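Chapter 3
Laying the table: service before the food arrives

Draft for teaching, 3/24/26. Z. Somogyi

What you should get out of this chapter
How a cover is set and why the spacing matters
Choosing plates, trays and linen for a small dining room
Checking a table before guests sit down
Words you will need: cover, charger, side plate, slip cloth, station, mise en place

Start with the room, before any cutlery comes out. Walk in by the guests' door. Sit down in one of the chairs. Most trainees never do this and it shows. From the chair you see the underside of the lampshade, the crumbs in the join of the bench, the chip on the rim that was turned to the wall. Two minutes, then get up and start work.

The dining room at Redunen comes up a lot in this book so a few facts now. 80 seats when full, 10 of them at the long table by the window. One service at lunch, two in the evening. Zsófia Somogyi ran the floor there for most of her working life and the station plans in this chapter are hers, tidied up a bit. Where she and the older books disagree I have gone with her.

3.1 The cover

A cover is everything one guest needs at one place. Glass, cutlery, napkin, side plate, and whatever sits in the middle. It is also the word for the guest, so "80 covers" means eighty people to feed. Confusing at first. You get used to it.

Allow enough elbow room. A cover that looks generous with no one sitting at it will feel tight once coats are off and bread is going round. Set the middle first, always. Plate or napkin down, lined up with the chair, then work outwards. Forks left, knives right with the blade facing in, glass above the tip of the knife. Do every middle on the table before you go back for the forks. Quicker, and the lines come out straighter.

At Dallari the trainees used to set one whole place, then the next, then the next. By the far end the knives were wandering. They changed the order and the wandering stopped, more or less.

3.2 Plates and what goes under them

Plain white is the safe choice. Sauce shows, colour shows, and you can replace a broken one without hunting through catalogues. A coloured rim does a different job, it draws a line round the food. Good for pale dishes, fish, rice, anything that would otherwise slide off into the cloth. Bad for small portions, which look smaller still with a strong dark edge round them.

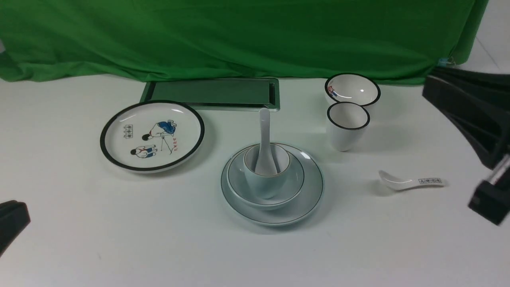 Dark rims also show fingerprints more than you would think. Wipe with a dry cloth, then hold by the underside with the thumb flat along the edge and not over the top. If you can see your thumb print the guest will aswell.

Trays next. A tray is for carrying and, now and then, for presenting. Try not to mix up the two. The carrying tray has a non-slip surface, gets knocked about and never stays on the table. The presenting tray is kept clean and flat, and goes back to the sideboard as soon as it has been used. Đinh, a family place with 3 small rooms and one narrow stair, hardly uses carrying trays at all. Everything comes up by hand. Slower but they have lost very little china that way.

Charger plates (the big ones that sit under the first course) are covered in Chapter 5. Skip them for now.

3.3 Cloths

Iron on the table if you can, over a slip cloth. Creases across the middle catch the light and the guest will look at nothing else. Drop should be even on all sides, and clear of the seat. Check the corners last.

Count linen out and count it back. Naketport, the laundry most of our case studies use, sent back 139 napkins one week in May against 139 sent, and the floor manager still swore some were missing. They were in a drawer. Write it down every time, on paper, by the door were the bags go out.

Before you read on
Set one cover at home with whatever you have. Sit down at it. Move one thing, sit down again. Note what changed and bring the note to class, you will need it for the exercise in 3.4.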